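Remonter la vieille tour, première partie

J'ai récupéré en décembre une tour de bureau chez Lorau, pour 30 euros, sans disque ni processeur. J'ai commencé par préparer un endroit pour ranger les pièces. 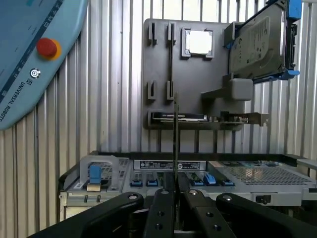 Le support mural, avec ses clips et le logement carré.

Je préfère tout poser à la verticale, on retrouve plus vite. J'ai ensuite ouvert le boîtier et vérifié les câbles un par un.
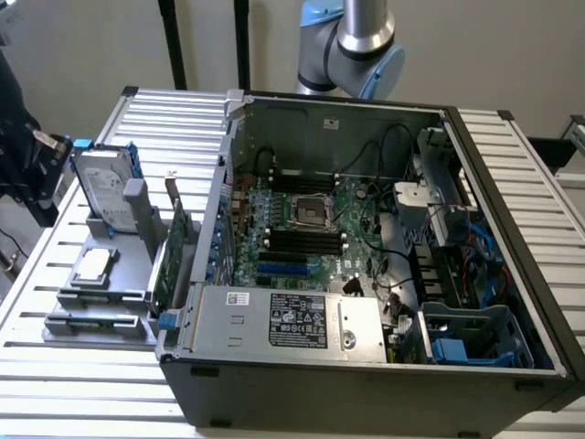 La tour me servira de serveur pour les photos, rien de très lourd. Le choix du disque m'a pris plus de temps que le reste. Celui que j'ai retenu est un 3,5 pouces, dans son tiroir bleu, debout à côté de la carte d'extension. Pour la mémoire, j'attends une livraison de Bradon.

Le socket est toujours vide. Je nettoie les contacts à la bombe sèche avant de fermer le levier.
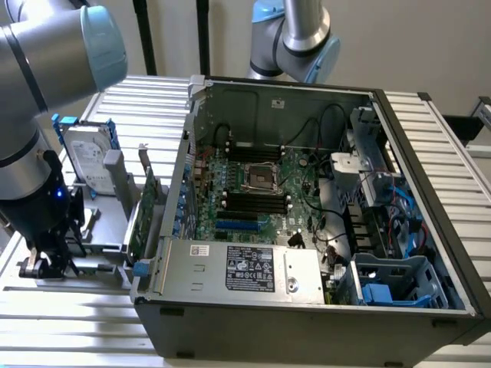

Le disque et le processeur

Le tiroir bleu se manipule par sa poignée. Pour le processeur, je ne touche que les bords.
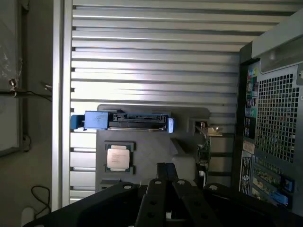 Florin Cozma m'écrit qu'il changerait aussi la pile de la carte mère avant le premier démarrage, et qu'il compte 5 minutes pour le faire. Je la commande avec la pâte thermique.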